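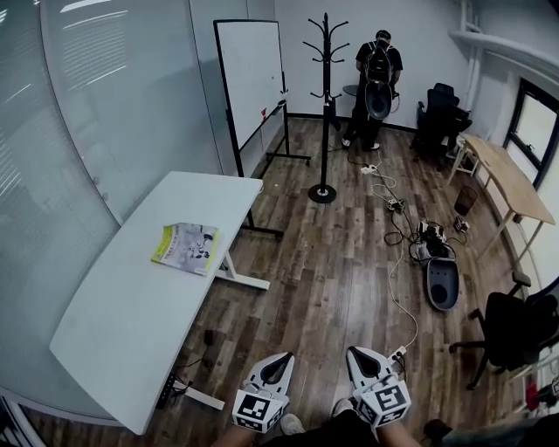

Does reading in dim light ruin your eyes?

Somebody has probably told you this one. You are under the covers with a torch, you have got to the good bit, and a grown-up puts their head round the door. "You'll ruin your eyes!" But will you? Before we believe a thing, even a thing said by someone nice, we ought to ask how they know.

Let's start with what your eye does in the dark. At the front is a hole called the pupil. It looks like a black dot. In bright light the pupil shrinks, and in poor light it opens wide to let more in. At the back of your eye are millions of tiny light catchers. Some are good at colours and small details, and they like plenty of light. Others are good at working in gloom, but they are hopeless at small print.

So when you read in a dim room, your eyes have a hard job. You may squint. You blink less often, so your eyes can feel dry and scratchy. You might get a headache. All of that is real, and it is a nuisance. But feeling tired is a different thing from being damaged. Your legs ache after a long walk, and we don't say the walk has ruined them. Have a rest and your eyes should feel better.

Then why do so many people believe it?

One reason is that the sore feeling is true, so the rest of the saying sounds true as well. Another is that some children who read a lot do end up needing glasses. Aha, says the grown-up, there's your proof! Is it, though? Lots of those children have parents who wear glasses, and short sight often runs in families. Scientists also think that children who spend more time outdoors are less likely to become short-sighted. If you are always indoors with a book, is it the book, the weak lamp, or the daylight you are missing? It's very hard to pull those apart, and anybody who says they are quite sure should be asked a few more questions.

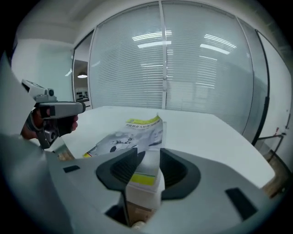 Now for the adverts. Suppose you see a lamp called the Stirnine, and the box says "800 readers agree: kinder to eyes!" Be fussy about that. Agree with what? Kinder than which lamp? Did anyone test their eyes, or did they just tick a box? A big number can look like proof when it's only a big number - 1,545 people can all be wrong about the same thing.

You can try a small test at home. Read one page by a bright lamp and another page, from the same book, by a weak one. Ask somebody to time you. Were you slower? Did you lose your place? Now swap the lamps over and do it again with two new pages, in case the first ones were easier. You will learn something about comfort and speed. You won't learn whether dim light does harm over many years, and one afternoon can't tell you that.

What should you do tonight? Put a decent light on, because it makes reading nicer. Look up at something far away every so often. Go outside tomorrow. And if words on the board at school look fuzzy, tell an adult and get your eyes checked, whatever sort of lamp you've got.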